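Svyatoslav Antoniuk has spent the past two years telling warehouse owners what not to buy, and he does not sound tired of it. When I called him he was halfway through the brochure for Sangkhawat, the humanoid packing service that Momis has been offering to distributors since July, and he had already underlined a good part of it.

"Look at page 8," he said. "It says the unit 'adapts to your product range.' Which range? I asked them for a list of what it has handled and I got seven items. We have customers with seven items on one shelf."

The service works like a lease. Momis supplies a two-armed robot with fingered hands, sets it up at a table and keeps its own operators on hand while it is taught a customer's goods. After that the customer pays by the month. Antoniuk has no quarrel with the idea of leasing. What bothers him is the word "after."

"Teaching is the whole cost," he said. "The brochure gives it one line. I have read a lot of these things and the line is always short. You ask how long for a new bottle, a new box, a new bag, and they say it depends. Fine, it depends. Then put in the contract what it depends on."

He went to see the service for himself on behalf of Flovisholm, a household goods distributor that was thinking of signing up for two units. The visit was arranged by Momis and the product on the table was laundry detergent, which he had asked for. Flovisholm ships a great deal of it, and he considers a full bottle a fair test. It is smooth, it is heavy at one end and it does not like to be squeezed.

I asked if he was impressed by the hands. He took a while to answer.

"They are good hands. I would not say otherwise. But I have a stack of proposals here with good hands in them. A picker at Flovisholm takes a bottle, turns it so the label is right, puts it in the carton and is reaching for the next one while she talks to her friend. I want to see that for a full shift. I don't need the talking."

His other complaint is about people. The sales sheet claims a saving of some 70 percent on labor at a packing station, and Antoniuk wanted to know whose labor had been left out of the sum.

"Who watches it? Who is at the laptop? If those people belong to Momis, how many months do they stay, and who pays when they go home? They told me the support is included. Included is a nice word. I asked them to write down the number of hours and I am still waiting."

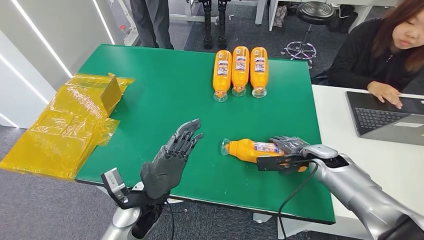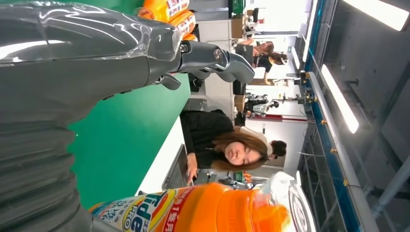 He is also wary of the comparison Momis likes to draw with Vasanus, an older system built on suction cups and a fixed frame. Vasanus is ugly, he admits, and it has trouble with anything soft. But it has a price list, a spare parts list and a phone number that gets picked up.

"A suction cup costs nothing. You keep a box of them in a drawer," he said. "What does a finger cost? I asked that too. They said the hand is replaced as a unit – so now I want the price of the hand."

Did he get it? "A range," he said. "A wide one."

His advice to Flovisholm, in a letter dated 3/8/19, was to hold off on the lease and ask for a paid trial in its own building, with its own cartons and its own mix of goods. Momis has said it is open to that but has not offered terms. Antoniuk would like the trial to include a product the robot has never been taught, picked by the customer on the morning it starts.

"If they say yes to that, I will change my tone a little," he said. "I'd be happy to. I don't enjoy writing these letters, whatever they think at Momis."

He then asked me to send him anything I had on maintenance contracts, and went back to the brochure.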